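TEKOW BASEBALL CLUB NAMES HARUTO EBIHARA AS NEW FIELD MANAGER

Former infielder and bench coach will lead the industrial league team from September

Tekow Baseball Club announced today that Haruto Ebihara is appointed as field manager of the team. He will begin his duty in September, when the players come back to the training ground for the autumn practice period. His contract is for two seasons, and the club has the right to extend it for one more.

Ebihara, 48, played 9 seasons in the industrial league as a second baseman, all of them with Dreven. After he stopped playing he stayed with the same club, first as infield coach and later as bench coach. Under his guidance the Dreven infield had the fewest errors in the league in two seasons in a row. He has also spent one winter in Arizona, where he studied how American college teams organize their practice.

The position at Tekow was open since the end of spring, when the previous manager moved to an office role in the company by his own wish. The club spoke with several candidates. The final talks with Ebihara were finished last week, and the players were informed at a meeting in the clubhouse before the announcement was made to the press.

"I am very thankful to Tekow for this chance," said Ebihara. "When I was with Dreven, we played against this team many times and it was always difficult to beat them at their own ground. I want to make a team which runs well and which throws the ball to the correct base. These are simple things, but in the last season we can see that some games were lost by them. I ask the supporters to give us some time, but I will not ask for too much time."

Aoi Kawaguchi, general manager of the club, said that the decision was made after careful discussion.

"We looked for a person who knows the industrial league from the inside," said Kawaguchi. "Our players have a job in the company in the morning and they practice in the afternoon. A manager who comes from professional baseball does not always understand what this means for the body. Mr. Ebihara lived in this way for many years, and he has the trust of younger players. Already two of our infielders have asked me when they can begin with him."

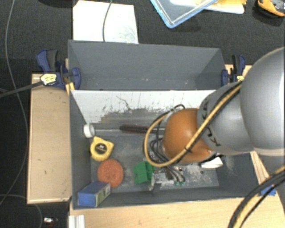
Ebihara will keep most of the present coaching staff. The pitching coach and the battery coach continue in their roles, and a new hitting coach will be named before the first practice game. Daily practice will start at 2:30 p.m., half an hour earlier than before, so that the infielders have their own session before the full team comes together. Players who work the morning shift will go to the ground directly from their work. The club has arranged a bus for them, and lunch will be served in the clubhouse.

Tekow finished the last season with 13 wins and did not reach the final round. The team had good pitching in the first half, but it could not keep the same level in the hot months, and three close games in a row were lost in the ninth inning. For the coming season the club wants to return to the final round, where it was last seen four years ago. Six new players will join in spring, among them two left-handed pitchers and a catcher from university baseball.

The first game under the new manager will be a practice game against Dreven at the Tekow ground. The first pitch is planned at 1 p.m. and entrance is free for all visitors. After the game, the first 100 children at the main gate can receive a ball with the signature of the manager. In case of rain, the game will be held at the same time on the next day.

Season tickets will go on sale at the club office later in autumn. The prices stay the same as in the last season, and present holders can keep their seats if they answer the letter which the club will send to them.

About Tekow Baseball Club

Tekow Baseball Club is the company team of Tekow and plays in the industrial league. The players are employees of the company. The club also runs a baseball school for children of elementary school age, and its ground is open to local youth teams when the first team is away.

Media who wish to attend the practice game or to interview the new manager are kindly asked to contact the club office in advance.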